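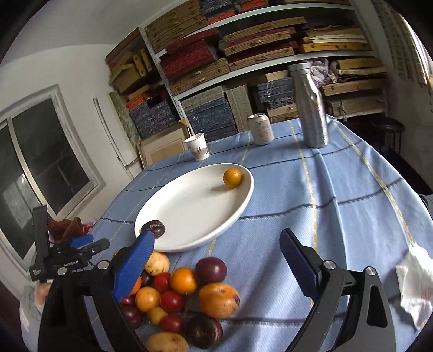

What does a buyer of a hand-held gripper kit need to check before ordering more than one? In our view, the first thing to check is whether the finger pads can be replaced by the user, and the second is how long the supplier needs to send new ones.

4. Kits under review

We compared two commercial kits, the Mullia hand tool and the Troteck Pair. Both are sold for recording demonstrations by a person, without a robot arm on site. The Mullia kit comes as a single tool with one battery. The Troteck kit comes as two tools, and the seller supports it only when both are used together. Prices were asked in June from the reseller Geraghty and are listed in the appendix.

4.1 Task

The sorting task was chosen because round objects of different size are difficult for flat jaws. The operator moves fruits and vegetables from a pile to a dish, one at each grasp. Figure 2 shows the work on a table with a striped blue cloth; two pieces lie in the white oval dish, and the jaws of the near gripper are open. Each kit was used for 200 grasps by the same operator, who had practiced on the day before.

4.2 Service

Both sellers offer a repair plan. Troteck exchanges the complete tool, and the exchange took five working days in our case. Mullia sends the spare part with a printed instruction, and the user must do the repair alone. We found the instruction clear, but the torque for the pivot screws was missing in it. After our message the seller added this value, and the corrected version is dated 11/1/20.

4.3 Software

Recordings from both kits were imported in Musum, which we already used for our earlier work. The Troteck files were read directly. For the Mullia files a small converter was necessary, and it must be started again after every session. This is a minor point for a single user, but in a laboratory with several operators it was forgotten more than once, and the recordings had to be converted later from the backup.

Figure 2. Sorting of fruits and vegetables with hand-held grippers.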